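Opinion > Standards and Measurement > Units

Last updated: May

Stop Rounding the Package

A bag of rice at the Weltodville market is labeled 137 ounces. The bag beside it on the shelf is labeled 144. Both are the same height and width, both carry the same price, and the shelf tag under each gives a price per bag. A shopper who wants to know which one is the better buy must divide a price by a number that was never meant to be divided by.

My argument is that unit pricing should be mandatory on every shelf tag, that the unit should be fixed by category, and that the type size should match the type size of the price. I have held this view since I worked in label compliance, and the objections I hear have not changed much in that time.

The first objection is that unit pricing already exists. In many stores it does, in a form that defeats its purpose. One brand of dish soap is priced per fluid ounce, the next per quart, and a third per 100 milliliters. Paper towels are priced per sheet by one maker and per square foot by another, and the sheets are not the same size. A figure that cannot be compared with the figure next to it is decoration. The rule should name one unit for each category and allow no other: pounds for dry goods, quarts for liquids, square feet for paper.

The second objection is cost. Violeta Núñez, writing in the trade newsletter Geser, put the burden on a mid-size grocer at 3,000 tags per store and argued that the labor of replacing them would be passed on to customers. The count is plausible. The conclusion does not follow, because shelf tags are already replaced every time a price changes, and in most stores the replacement is printed overnight from a database that holds net weight as a field. Adding one division to a print template is a single task for a single programmer. The field is there because the shipping department needs it.

The same database explains why the practice of shrinking packages spread so easily. Filling weight used to be a mechanical setting, changed with a wrench and a set of cams, and a plant had reason to leave it alone. On a current line it is a number on a screen. A producer can take seven ounces out of a bag between one shift and the next, keep the bag, keep the carton, and keep the pallet pattern. I do not object to that flexibility. I object to the fact that the shelf tag is the one document in the chain that does not record the change.
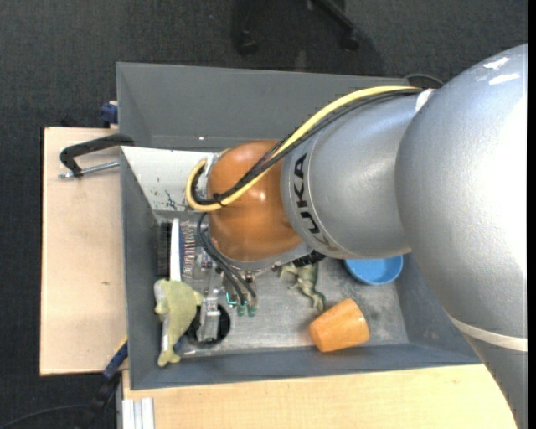
Anahera Baxter replied to an earlier draft of this essay that shoppers do not read unit prices even where they are clear, and that the people who do read them are the people who would have done the arithmetic anyway. She would spend the enforcement money on checking fill weights, where a shortfall is an actual violation and can be fined.

I take the point about enforcement. Fill weights should be checked more often than they are, and a short bag is a more serious matter than a confusing one. But the claim about readership rests on tags as they exist now, with the unit price set in type a third the height of the price and placed in the lower left corner under a bar code. It tells us little about a tag that gives the two figures equal size. A warning printed too small to read will also be found, on study, to go unread.

There is a narrower objection that I find harder. Some goods are bought for a property that weight does not capture. Laundry detergent is the standard case: a concentrated product costs more per ounce and less per load. Coffee, spices, and batteries raise the same problem. A per-load figure would be better for detergent, but "load" is defined by the maker, and makers define it generously. Until there is a test method for the load, I would print the price by weight and accept that it misleads in this category. Others would exempt the category altogether – a reasonable position, provided the list of exemptions is short and is published.

What I would not accept is a voluntary code. The last one ran on a pledge, and the stores that signed it were the stores already in compliance.

Contact the opinion desk | Copyright Nusesetti | Back to top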